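Oltby Round Table, from Harkitz: a long review after four months

I have been meaning to write this since March, when a few readers asked whether I'd gone through with replacing the old rectangle in our office. I did! We went round. It took me most of a winter to decide, and I'm glad I took my time, although my coworkers may feel differently about having heard so much about tables over lunch. 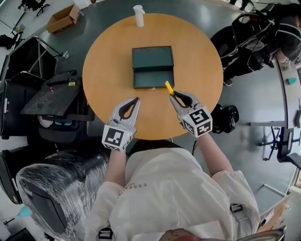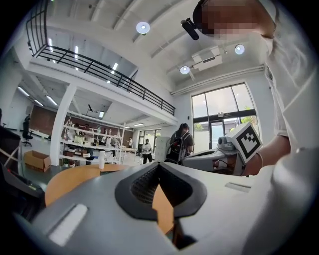 The top is a warmer orange than I was ready for.

So let me start with the color, because it was my biggest surprise. On the Harkitz site the Oltby looks like pale honey. In person it is a good deal closer to a ripe apricot, and for the first week I walked in every morning and thought, oh, that's bright. I've come around to it completely. Our floor is dark gray and the room can feel gloomy by four in the afternoon, and a big warm circle of wood does more for it than the two lamps I bought last year. If your floors are already orange or reddish, though, please ask for the sample chip first. They send it free and it's a fair match to the real thing.

I also looked very hard at the Vurnesetti, which everybody seems to love. It's a handsome table with a thinner edge, and if I were furnishing a dining room I might well have bought it. But I sat at one in the showroom and my knees met the crossbar every time I pulled in, and once you've noticed a crossbar you can't stop noticing it. The Oltby has a single column, so there's nothing to bump. The Oltby also came in $100 cheaper, which paid for the delivery and left enough over for a box of very nice pastries.

Putting it together was easy enough, with one complaint. The column bolts to the underside of the top, and the instructions show this being done by one cheerful little figure with a wrench. Don't try it alone. The top is heavy, you want it face down on a folded blanket, and then you want a second pair of arms for the flipping over. The wrench in the bag is also a bit soft and started rounding off on the last bolt — I went and got a proper one from the car.

What is it like to use? Lovely, mostly. Four people fit with laptops and notebooks and don't have to negotiate. You can squeeze in more for a birthday cake, and we have, but elbows get involved. What I like best is how easy it is to stand at. Because there's no head of the table and no corners to catch your hip on, people drift up to it from any side, lay something out, talk it over and wander off again. The old rectangle had a good side and a bad side, and the bad side mostly collected mail.

It's steady, too. There was a small wobble in the beginning, which went away when I gave the bolts another quarter turn. I'd put a reminder on your calendar to do the same after the wood has settled in. My sister-in-law, who has the same table at home, keeps a 3000 piece jigsaw on hers for weeks on end (with the edges hanging over a little, I'm told, so measure first if that's your hobby).

Now the finish, where I have to take a point off. It marks. Hot mugs leave a pale ring if you forget a coaster, and a damp glass left overnight gave us a small cloudy patch near the edge. I tried a few things on it and the one that helped was Pumphrey wood balm, the unscented kind, rubbed in with an old T-shirt and left until the next morning. The patch is still there if you crouch down and look for it, but I no longer do. For everyday wiping, a barely damp cloth is plenty. Go with the grain and dry it right after.

Harkitz was pleasant to deal with. One of the rubber feet was missing from the box, and a replacement came in a padded envelope within the week, no photos or forms needed. Delivery itself was late, and the window they gave us was most of a workday, so plan on somebody being in.

I'd give it 4 stars out of five. A tougher finish would get it the last one. Several of you have asked about chairs to go with it, and I'm still trying those out, slowly, so check back in the fall.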